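Chapter 7
Learning Where to Let Go

Most of what I learned about placing objects with robots, I learned by being wrong about picking. When I started working on two-arm cells, I figured the grasp was the hard part and the release was something you tacked on at the end, like a period after a sentence. You open the fingers, the thing drops, you go home. I held onto that idea for an embarrassingly long time (most of a February, and I remember the coffee better than the data).

What changed my mind was a bunch of logs that Razia Mughal printed out and taped to my monitor. She had been running the Driniditz cell on the late shift, and she'd marked every failed cycle with a pen. There were 200 cycles on those pages. Eighteen of them had failed, and in every single one of the 18 the grasp was fine. The part came up cleanly, it traveled across cleanly, and then something went sideways in the last little bit of the motion. It landed on a rim, or it tipped, or one arm let go while the other was still hanging on.

So this chapter is about that last little bit. We'll call it the release phase, and I'm going to define it loosely for now: everything from the moment the fingers come within a hand's width of the target surface to the moment they're clear of it again. We'll tighten that up in Section 7.2, when we need numbers to compare one policy with another.

You already know from Chapter 5 how to train a policy from demonstrations. A person steers the arms through a task, we record what the cameras saw and what the joints did, and a network learns to go from one to the other. The catch is that demonstrations aren't spread evenly over the task. People hurry through the easy parts and slow way down at the fiddly ones, and they all do it differently! When Tiburcio Escobedo demonstrates a placement, he stops dead over the spot, waits, and lowers. Sidra Arain comes in on a slant and never really stops at all. Both of them get the part where it belongs. Average the two, though, and you get an arm that sort of hesitates on a slant, and that's a terrible way to put anything down.

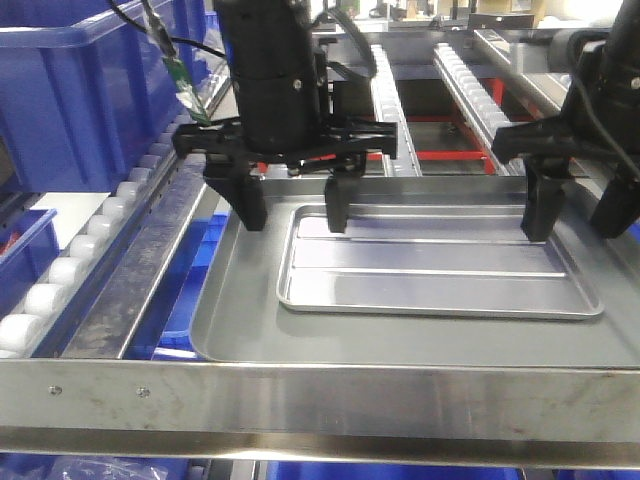 The method we'll build up in this chapter came out of a project called Cetodance, which Sadia Zaidi and I ran with a changing crew of students. The basic idea is simple enough to say in one breath. Instead of training on whole demonstrations and hoping the ending takes care of itself, we cut each one where the release phase starts, label the endings by style, and let the policy commit to one style before it goes in. Once it has committed, it isn't allowed to switch. That last rule sounds fussy, and Sadia and I argued over it for weeks. She was right, and you'll see the plots in Section 7.4.

We collected 1860 demonstrations altogether. I was proud of that number until Parveen Rana joined us and started throwing them out. She had a very plain test for keeping one: could she tell, watching only the ending, which surface the operator was aiming for? If you've got one tray resting inside another, there's more than one place a part could reasonably end up, and a surprising number of our recordings never made it clear which place was meant. After Parveen was done we had 841 left. I sulked for a day or so. Then we retrained on the smaller set, and the policy did better on nearly every placement task we had – more on the word "nearly" in Section 7.5, where I'll show you the one that got worse and what I think went wrong with it.

A second problem comes along with having two arms, and I want you to keep it in the back of your mind while you read. With one gripper, a late release costs you a bit of time. With two grippers on the same part, a late release on one side turns into a shove. The two sets of fingers don't need to open at exactly the same instant, but they do need to agree on who goes first. Our early policies had no way to agree on anything, and you could hear it from across the room.

Before you go on, dig out the placement exercise you did at the end of Chapter 6, the one using the Horport recordings. Pick any five runs and watch only the endings, with the sound off. Write down where you think each release phase begins. Then have a classmate do the same without looking at your notes, and compare. Keep both sets of answers, mistakes and all. We'll use them in Section 7.1 to work out where the cuts should go.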